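**Thread: water restrictions and the veg patch, what's everyone doing?**

**tomatotragic** wrote:

ok so the notice came in the letterbox, Wiltier is on handheld hoses only, every second day, before 10am or after 4pm. I start work at 6. So that's mornings gone. Beans are crisping, zucchinis look like wet tissues by lunch. Grey water off the washing machine — yes or no on things you eat? Council website is useless, just goes round in circles

**skidell_sue** wrote:

No on anything you eat raw. Fruit trees fine, lawn fine if you still have one. Check your powder too, the cheap stuff is full of salt and it wrecks clay.

**tomatotragic** wrote:

lawn died in November, rip

**Barrow_Boy** wrote:

Disagree with Sue a bit. Been running the rinse water onto my tomatoes for 4 summers, straight to the roots, never on the leaves. Still here. Washing up water is another story, too greasy.

**skidell_sue** wrote:

"Still here" isn't much of a test mate. You wouldn't sell those at the market stall

**Barrow_Boy** wrote:

I don't sell them I eat them

**S. Mekonnen** wrote:

Sorry been flat out, only just seen this. Put my notes up for the Clidolholm garden group so will paste here, saves typing it again. Ignore the bits about the roster.

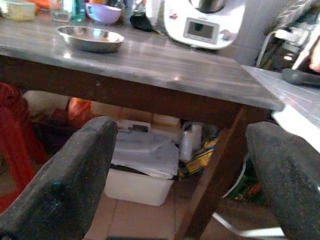
**Clidolholm, January 3, 2019**

Two beds on drip now, other two still by hand. Drip was a pain to put in (the joiners leak, buy the ones with the screw collar) but the soil is damp a finger deep at 3 in the arvo which it never was with the hose. Mulch is sugar cane, thick, pulled back from the stems. Pea straw went slimy on us last year and the slaters moved in.

Shadecloth up over the lettuce and it still bolted. Giving up on lettuce till autumn. Silverbeet doesn't care, silverbeet would grow in a car park.

Roster — whoever has the evening tap, please turn it OFF at the wall not just at the timer. The timer drips.

**tomatotragic** wrote:

this is gold thanks Sosina. what thickness pipe?? and is drip even allowed, the notice says handheld

**S. Mekonnen** wrote:

13mm with the drippers built in. And it's allowed here, you'd have to ring your lot, every water mob words it differently. Ring, don't email.

**Barrow_Boy** wrote:

Drip is overrated for a small patch imo. Plastic bottle with holes, bury it neck up next to the plant, fill it when you walk past. Costs nothing. Did about 2 beds like that when I was at Goodall.

**S. Mekonnen** wrote:

Bottles are ok for tomatoes. Hopeless for carrots, you can't have one every ten cm. And the roots all bunch up round the bottle, I pulled one out and it was like a wig.

I do save the water from rinsing veg, in a bowl in the sink, straight out the back door to the herbs. Adds up if you cook a lot.
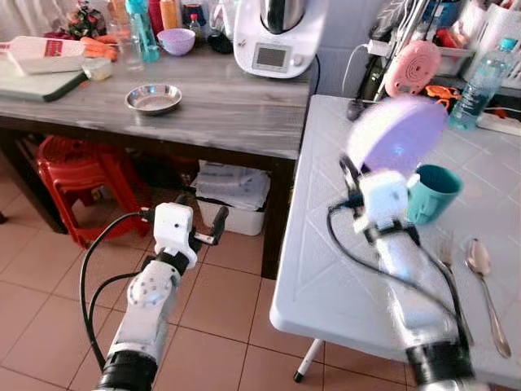 Anyway the big one for me was watering less often but properly. Long soak every second day and the roots go down after it. Little sprinkle every night and they sit up the top and cook. Took me years to belive that.

**skidell_sue** wrote:

Agree with all of that. Except pumpkins, mine sulk if they miss a day.

**Barrow_Boy** wrote:

Pumpkins always sulk at midday Sue, look at them at 7pm before you get the can out

**skidell_sue** wrote:

I've grown pumpkins before thanks

**tomatotragic** wrote:

rang them. drip is allowed on a timer, max 2 hours, same days as the hose. off to get pipe, will report back re the zucchinis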